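# Nustell Bench

**Nustell Bench** is a two-arm tabletop robot kit sold by the company Walumitz, from the town of Giresham. It is made for teaching, for small research groups and for workshops that want to try sorting and tidying tasks before they buy larger machines. The kit is sold in parts, and the buyer puts it together. A second form, in which Walumitz delivers and sets up the kit for a fee, is called Nustell Bench Service.

The name is often shortened to "the Bench" in the company's own manuals. In older papers it also appears as "Nustell Two", which was the working name before sales began.

## History

Walumitz started as a repair shop for laboratory equipment. Its founder, Nikola Sowa, had built a single-arm trainer called Kermani for evening courses at the Giresham technical school. The Kermani had one arm on a heavy foot and was programmed from a small hand panel. Teachers liked that it was hard to break, but they complained that many everyday tasks need two hands. To open a bag, for example, one hand must hold it while the other pulls.

Sowa first tried to put two Kermani units side by side. The feet were too wide, and the arms could not reach the same place on the table without hitting each other. The new kit was therefore drawn from the beginning with two smaller arms, and only the hand panel was kept. The panel was removed later, when most users had stopped using it.

The first series had 20 units, and all of them went to schools and course centers in the region. These units can be recognized by their software, which starts with a menu in capital letters. They can be updated to the present version, but the update must be done by cable and takes a full afternoon.

## What is in the kit

The buyer receives two arms, two grippers, power supplies, cables, clamps and a box of screws sorted in small bags. The control computer is not part of the basic kit. Walumitz publishes a list of computers that it has tested, and sells one of them as an extra.

The manual is 200 pages long in the printed form. A large part of it is about mounting and cable routing, and readers have said that the chapter about software is too short in comparison. A shorter guide of 26 pages was added for teachers, with tasks that fit into one lesson.

The table itself is not delivered. The manual gives the smallest table size and asks for a surface that does not shine strongly, as reflections can disturb the cameras. Kitchen worktops are a common choice among users, as they are cheap, heavy and easy to clean.

## Operation

The kit can be used in two ways. In direct mode, a person moves a pair of small hand controllers and the arms follow the movement. In replay mode, the arms carry out a task that was recorded before. A third mode, in which a trained model decides the movement, is possible with software from other sources, but Walumitz does not give support for it.

A normal session in direct mode begins with homing, when each arm goes slowly to its rest position. After this the operator chooses the speed. The company recommends the lowest speed for new operators, and in the Nustell Bench Service contract this is a condition for the first month.

Recordings are saved as one folder per attempt. The folder contains the joint positions, the gripper positions and the camera pictures, with a small text file in which the operator can write a note. Several schools use this note for marking students' work, although it was not planned for that.

## Practice tasks

The teacher's guide has 13 tasks in order of difficulty. The first ones use only one arm: touching a block, pushing it, lifting it. Later tasks need both arms, such as folding a cloth or passing an object from one gripper to the other. The last task is free, and the class decides on its own goal.

Sorting of mixed desk items is the task that most buyers show to visitors. Markers, toy blocks and other small things are laid out without order, and the operator has to bring them into groups or into a container. It looks simple from the outside. Round pens roll when a gripper finger touches them from the side, and thin pieces are difficult to pick up from a flat surface.
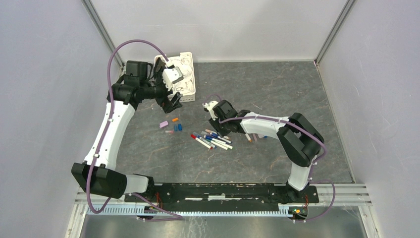 For this task the guide advises to take the pens from above and near the middle, and to clear the top of a pile before the lower pens are tried. Blocks can be taken in almost any direction. Soft materials should be practiced separately, because they change form in the gripper and students often close it too much.

The guide also says that one person should operate and another should watch the arms from the side. The two change places after each attempt.

## Maintenance

The screws at the arm bases should be checked every month when the kit is in regular use. Cables should have enough free length for the full movement of each arm, and the cable clips should be replaced when they become loose. Gripper fingers are sold in pairs. They are the part that is ordered most often, followed by the power connectors.

Walumitz repairs arms in Giresham and asks customers to send only the damaged arm and keep the other one. During the repair, the remaining arm can be used alone if the setting "single" is chosen at the start.

## Reception

Teachers who have used the Bench generally describe it as a clear step forward from the Kermani. They mention the open construction, in which students can follow how each joint moves, and the simple replacement of parts. The most usual criticism is the time for assembly. The manual promises one day, but many schools have needed two.

Small companies have been more careful in their opinion. The arms are not strong enough for most real production work, and Walumitz does not sell them for that purpose. Some firms have still used the kit to find out if a job could be done by two arms at all, and then bought industrial equipment elsewhere.

The price of the service contract has also been discussed. It includes a yearly visit in April, outside the examination period of most schools in the region, but customers farther away must pay for the travel.

## See also

- Kermani (single-arm trainer)
- Teleoperation
- Educational robotics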